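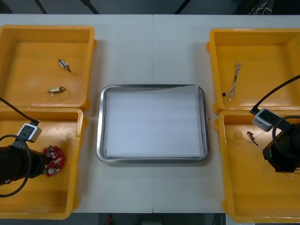
*Sorting table, two bins a side, steel tray in the middle with paper in it*

# Yellow bins for small parts: worth it or not?

**culel_bench** wrote:

Four yellow bins, one steel tray, one white table. Before this, all my salvage went into coffee cans. I bought the bins because everyone on here keeps saying you can't sort small stuff without them, and I'm not convinced. They take up most of the table and there's barely anything in the top left one, just two little parts. I could've put those in a jar lid.

The idea is that mixed parts get tipped into the tray, then go out to the bins by type. Boards in one, things with leads on them in another, and so on. I have 242 parts left from the Petrenko job to get through. Talk me into it or tell me where to sell them.

---

**hcampbell** wrote:

What's the paper for? I've seen people line trays and I've never heard a good argument. It creases, it lifts at the corners (yours is coming up at the top right already) and then a tiny screw goes under it and you lose ten minutes.

Bare steel is fine. Wipe it with a rag.

---

**oceane_l** wrote:

Strong disagree with hcampbell. Polished steel throws the bench light back in your face. Try finding a silver screw on a silver tray at 9 p.m. The paper is the one part of this setup I'd keep. Cut it a little short so it can't ride up the slope, that's all.

The bins I could take or leave. Those little tabs on the sides look like they're meant to hook into something. If they do, great. If they don't, you're going to be chasing bins across the table every time your sleeve touches one.

---

**culel_bench** wrote:

They're sold as linking. The Terel listing said "locks firmly." I would describe it as leaning on each other.

---

**hcampbell** wrote:

So you paid for bins that lean.

And if the light's bad, move the light. I sorted 3,385 resistors and caps on a bare cookie sheet when Drendstead closed their repair counter and I'd put my error rate up against anybody's.

---

**bethel_g** wrote:

Nobody checked your error rate, Harpreet.

My problem is with the sort itself. "Things with leads on them" is not a category. In your top left bin you've got the blue and white cylinder with a lead coming off it, and then the brass-colored piece with the loop of wire. What is that second one, a solenoid? If it is, those two have no business living together. One's a small component and the other's got a coil in it. You'll be re-sorting that bin in August.

The round red board is a different story. Boards get their own bin, always, and one layer deep. Surface-mount parts will shear off if you stack them. I've knocked caps off boards just by dropping another board on top.

---

**culel_bench** wrote:

I think it's a solenoid. Haven't put a meter on it yet. It's "coil-ish" until then.

Fair point about the categories. What would you do with four bins, though? I can't have one for every kind of part.

---

**bethel_g** wrote:

Boards. Anything with a coil. Small loose components. Don't know yet.

The last one matters most. Without it you'll stand there holding some oddball for five minutes and then drop it in the wrong place to get it over with.

---

**sinan_c** wrote:

I'll be the grouch. Open bins are for sorting, and people use them for storing. Give it a month and all four will be full to the top with dust on them. I had 73 of the things on a wall rack once. Looked wonderful. Couldn't find a fuse.

Sort into the bins, bag it, label the bag, empty the bin the same day. If you won't do that, go back to coffee cans. At least they have lids.

---

**oceane_l** wrote:

Okay, that I agree with. Also, what's the green speck on the table by the right side of the tray? If that's off a part I'd want to know which one.

---

**culel_bench** wrote:

No idea. Could be a bit of insulation, could be lint. Bagging it under "don't know yet."

---

**hcampbell** wrote:

You're going to bag lint.

---

**kristine_lacson** wrote:

Two cents from someone who went back to cans: the seam down the middle of a two-panel table bothers me more than the bins do. Small pins find seams. If you can slide a fingernail in there, put tape over it before you tip anything out.

Otherwise keep the bins till the Petrenko stuff is done and then decide. I'll give you $2 each for them if you're selling.

---

**culel_bench** wrote:

Taping the seam tonight. Paper stays, trimmed. The bins are on probation, and $2 is an insult, but I've written it down.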